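Filed under: Home & Garden > Sewing and Fabric

**tealkettle55**

I bought a cotton tablecloth from Thiele in July and it's shrunk so much that I can see bare table on both short ends now. It started out at 55 inches wide and I've lost 2 inches, maybe more on the length. I only washed it warm! Can I get any of that back, or is it napkins now?

**mudroom_and_more**

Oh, I've been there. Soak it in lukewarm water with a good squirt of hair conditioner, then roll it in a towel and pull it gently from opposite sides while it's damp – short tugs, all the way along. I got most of mine back (a Ullis one, pretty thick cotton). Dry it flat if you have the room.
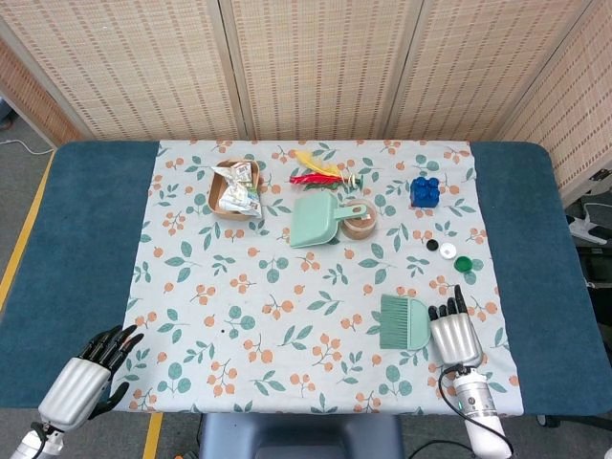

How long should the cloth soak before I start pulling on it? Give it 21 minutes or so if it's thin, and up to an hour for heavier cotton. I've left one in overnight and it came out fine, just very slippery.

**porchlight7**

Napkins lol. Cotton shrinks, always wash before you hem.

**gramsbuttonjar**

Conditioner worked for me too, but it crept back up after the next wash, so now I do cold water only and skip the dryer. You could also sew a border on the short ends – 7 inches of plain linen looks nice on a print.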